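Loyalty doesn't pay, and Trutmont knows it

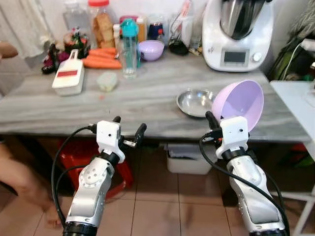
A lavender bowl and a steel plate at a gray countertop.

Every September the letter comes, and every September it thanks me for being a valued member. This year's thanked me twice, once at the top and once above the signature. Between the two was the news that the rate on my savings account had been "aligned with current market conditions."

I would like to meet these market conditions. They seem to have it in for people who already have accounts. Walk into the Trutmont branch on the same morning as a stranger and they will offer you a bonus rate, a waived fee and a pen. Walk in as someone who has banked there for years and you can have the pen if you ask.

The credit union says this is how everyone does it. I'm sure it is. Plalora does it with its online account, and Bislow does it with certificates that roll over into something worse unless you call during a short window after they mature. But Trutmont sells itself as different. It is owned by its members, says the sign over the door. If I own the place, I'd like to know when I voted to pay myself less than the guy who came in yesterday.

I asked a version of that question at the annual meeting. Petronella Mthembu, who chairs the board, gave me a courteous answer about attracting new deposits to keep lending strong. She said existing members benefit from growth. Maybe we do. I asked how much, and was told the benefits were broad. I have noticed that costs at these meetings come with decimal points and benefits come with adjectives.

My neighbor Younes El-Sayed thinks I'm making a fuss over nothing. His view is that a person who cares about rates should move the money, and a person who doesn't move it has no business complaining. Fair enough, as far as it goes. He did move his, to Plalora, and spent the better part of a month getting his automatic payments to follow him. The water bill went to the old account anyway. He paid a late fee of $96 in all by the time the second notice was sorted out, and he still says it was worth it. I haven't seen the arithmetic.

What he gained on the rate I can't say. What I lost by staying I can. Set against the account they were advertising in the lobby, my thanks for being valued came to $584 over the year. You can buy a lot of pens.

Now there's talk of a merger with Mac Mathúna, and we are being promised "enhanced value for all." There is also a one-time payment of $100 for each member if the vote goes through. I don't object to $100. I do wonder about an institution that can find it for everyone at once, right before a vote, when it couldn't find a quarter point for savers last fall. The information packet gives 2 pages to the new logo. Whether old accounts will get the new rates is covered in a sentence that begins "It is anticipated."

I've read enough of those sentences. Put it in the bylaws: the same account, the same balance, the same rate, no matter what year you walked in. If the board and its new friends can't agree to that before the ballots go out, they can mark me down as a no, and keep the check.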